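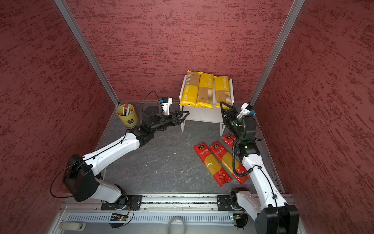
Hard water and the dishwasher salt setting

The dishwasher in the Flindon apartment has a built-in softener, a feature I ignored for the first two winters. The glasses came out with a gray film, I bought a different rinse aid, the film stayed, and I blamed the detergent. In March I finally read the water report that comes with the bill. Total hardness at my address is listed as 285 milligrams per liter as calcium carbonate. Divide by 17 (the exact factor is slightly higher, but the dial on the machine is coarse enough that it doesn't matter) and you get a little under 17 grains per gallon.

The machine shipped on its lowest setting. At that position the softener almost never regenerates, so the resin fills up with calcium and magnesium and then just sits there. Water goes through it unchanged. The salt light on my unit is a float switch in the reservoir. It reports the level of salt and nothing about the state of the resin, and with so few regenerations the level barely moved. A full reservoir and a useless softener can coexist for a long time.

The procedure for changing the setting is on page 20 of the manual, in the section on installation, where I did not look. Power off, hold the start button, power on, keep holding until the display shows the current level, then step up with the delay key. Mine goes from H0 to H7. The table in the manual uses German degrees, so there is another conversion to do. 285 mg/L is close to 16 dH, and that lands in the band for H4.

After changing it I ran one empty hot cycle with citric acid in the detergent cup to take the scale off the spray arms. Do not mix the acid with regular detergent, which is alkaline. You will get foam and neither one will do its job.
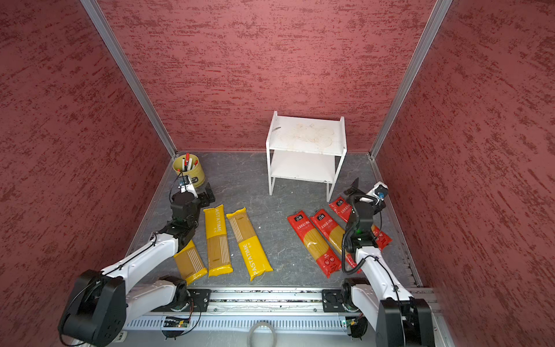
Mazza wrote in to say that H4 is too high for that reading and wastes salt, and that the better method is to start one level under the table and go up only if the film comes back. On a Latari machine of similar age that had meant one refill fewer per year, with no difference on the glasses.

I tried H3 for a few weeks on that advice. The film was fainter than before but visible on the two dark tumblers, which show everything, so I went back to H4. Salt is cheap. The result may well differ with another resin volume or another detergent. Tablets with built-in softening agents also confuse the comparison, and I don't know which kind Mazza uses. I use plain powder, and I dose it lower now than I did before. The scoop line on the box assumes hard water at the spray arm, and with a working softener the water there is soft.

Too much powder in soft water has its own failure. Glass etches. Etching looks almost the same as scale when dry, a cloudy band around the bowl of the glass, and the test is a drop of vinegar. Scale dissolves and the spot clears. Etched glass stays cloudy because the surface itself is damaged, and no setting will bring it back. Four of my old Sollell glasses failed this test and are now used for pens and paintbrushes.
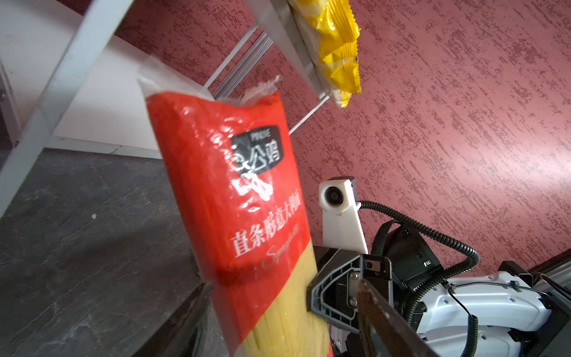

Rinse aid is a separate variable and should be adjusted last. It lowers surface tension so the water sheets off during drying, and it has a dial of its own, usually inside the cap. Streaks with a bluish tint mean too much. Round spots mean too little. I moved mine from 5 to 3 and have left it there.

One note on the salt. Use the coarse dishwasher kind. Table salt is fine enough to cake in the reservoir and often has an anti-caking agent in it that the resin doesn't need. Fill it right before starting a cycle so that any brine that spills over into the tub gets rinsed away. Left overnight, it will pit the stainless steel near the cap. Mine has three small rust marks there from the first fill.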